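Do we really need another craft market?

Rarcombe is to have a second craft market. The first one, as most readers will know, takes over the Corn Hall every other month and fills it with candles. The new one is planned for the old bus depot on Stirberg Road, starting in October, and the leaflet that came through my door says it will "bring makers and shoppers together under one roof". The Corn Hall also has a roof. I have stood under it with a bucket.

I should say that I like a craft market. I have bought my share of mugs. What I don't like is the way each new one is sold to us as though it will mend the high street, and the way the sums are never shown. The leaflet promises 83 stalls and 1,000 visitors on opening day. I asked the organisers, Kurnstead Events, where the second figure came from and was told it was "in line with similar towns". I asked which towns. I am still waiting.

Suppose they are right, though. A thousand people shared among 83 stalls isn't many each, and plenty of them will be children, or people who came in for the toilets. A pitch will cost more than it does at the Corn Hall, with the table hired on top. Anyone selling greetings cards has to shift a great many of them before lunch just to be level, and that's before they've paid for the paper.

Two stallholders I spoke to had already put their names down all the same. Both said they couldn't risk being left out if it did turn out to be busy. I understand that. I also think it is how the organisers make their money whether or not anybody comes.

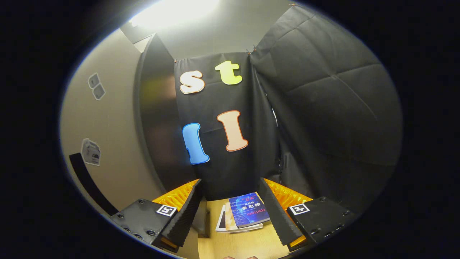 Foam letters on a black cloth backdrop.

Then there is parking. The depot has room for cars at the back, but the plan gives that space to food vans. Shoppers are asked to use the station car park and walk up, which is fine going home with a bar of soap and less fine with a garden bench. The leaflet mentions a shuttle bus. It doesn't say how often it runs, who pays for it or where it stops. The last shuttle bus we were promised was for the summer fair, and I know people who waited at the library for it until 4 and then went home.

I'm told the council is keen because the depot has stood unused for so long, and a market is better than pigeons. Perhaps it is. But a market six times a year leaves the place shut the rest of the time, and I'd like to hear what happens to it in between. The Matić building was going to be a market too. It had bunting up for one season, and the shutters have been down since.

None of this means it can't work. If Kurnstead would publish the pitch fees, say plainly what the shuttle will do, and pick dates that don't clash with the Corn Hall, I would go along with an open mind and some cash. At present 2 of the first 4 dates fall on the same weekends as the existing market. When I pointed this out I was told it would "create a buzz".

The plans can be seen at the library during opening hours, and comments are being taken until the end of September. Please send some. The form has a box for "other concerns" and it is quite a small one, so bring extra paper.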